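Fri 20 October

Long day, feet hurt, writing this before I forget it all.

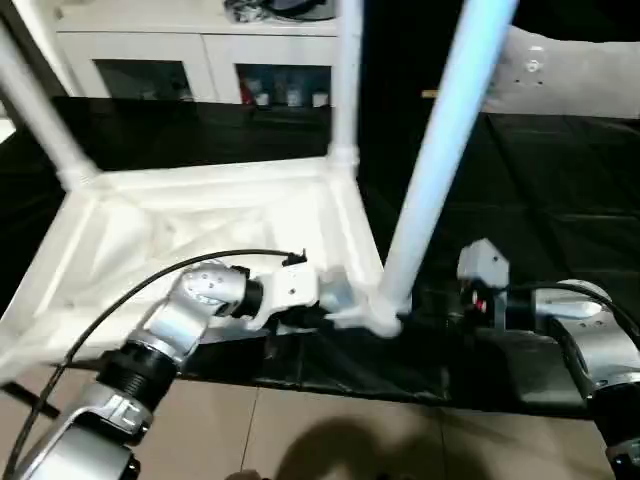 Stool legs again. White plastic, the sort you'd have in a bathroom. Two arms on it now and the old question is still the one everybody asks me at lunch, can they do the dull jobs yet. Assembly, tidying, folding, wiping down. My answer changes with the hour. Ten this morning I'd have said yes. By three, no chance.

Holding is fine. I'd trust the grippers to hold a stool at the corner longer than I'd trust myself, I get bored and my wrist goes. It's the bit between holding and doing. Where a leg meets the base you and I feel it go home, a sort of give and then a stop. The arms get a number off the wrist and have to guess what it means. Push a bit more or stop? I do it with my thumb while thinking about tea.

And the black cloth, which creeps. Creases one way, then the other, and whatever is on top goes with it. I want to tape it down properly. Been told twice to leave it becuase a real kitchen table has a cloth on it too. Fair point, still annoying.

Ghanem people rang after lunch. They want 200 clean goes by the end of the month before they'll talk about a trial in the Lorkberg shop. We have 42. Did the sum on the back of an envelope and then threw the envelope away. July it was the other lot, Clevix, wanting shelf stacking, and that went quiet once they heard how slow it was. A Saturday lad does a shelf while our arms are still deciding which end of the tin is up. Unfair maybe, the arms dont go home at five.

Timed myself too, for a laugh. 60 seconds for a stool, legs and all, and I wasn't trying. Not writing down what the arms took.

Where I've got to, for whoever reads this (me, in a year). Same thing in the same place over and over, yes, they can have it. Lifting, holding, passing, yes mostly. Anything that bends or slips or turns up the wrong way round, no. Which is most of a house. Think of a sock.

Shop floor will come first I reckon. You can tell a shop to put the boxes on the left. Try telling that to my lot at home.

Ordered new finger pads from Gundden, 1,182 for the full set, had to sit down. Should be softer, should grip the round legs better. Need to chase the invoice Monday. Also bring proper gloves, and the good screwdriver is in my coat pocket AGAIN.

Washing up still in the sink from last night. Did it by hand, eleven minutes. Bed.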